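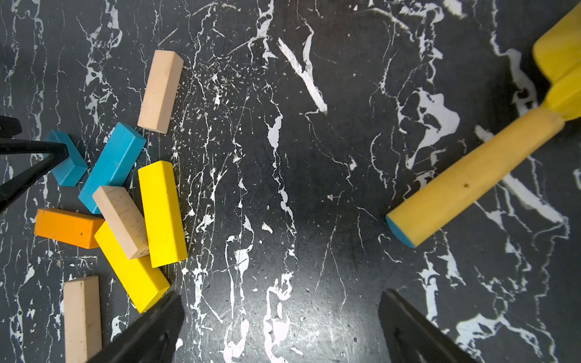
Speaker notes - arms on the sorting line

Start with the job as it was. At Boltum, four people sorted mixed parts by hand, 700 an hour on a good shift. Sore wrists by noon.

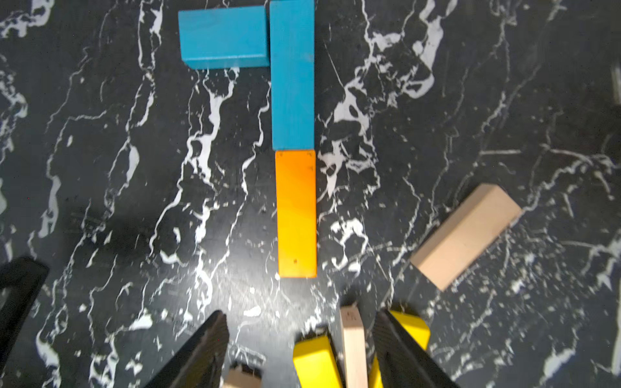
Then what changed in September. Same crew, new tasks - they set up the arms, clear jams and check the bins. Training took 90 hours each. Pause here and ask who has retrained on the job.

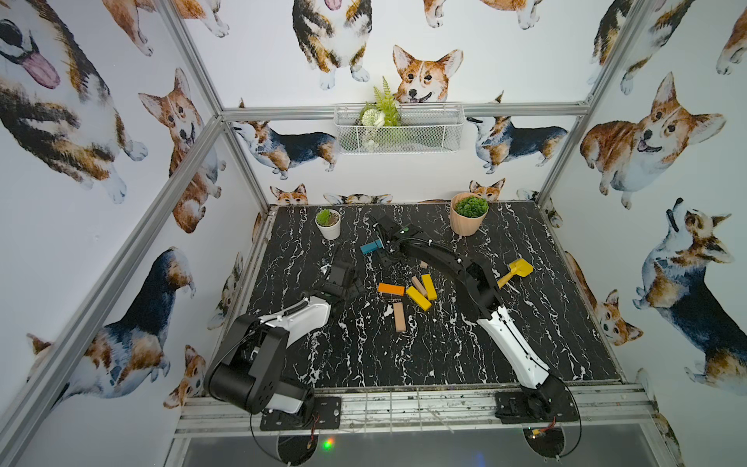 Did anyone lose hours? Two people at the Royer site went down to part time, and one has since come back to full shifts.

Next slide: pay grades.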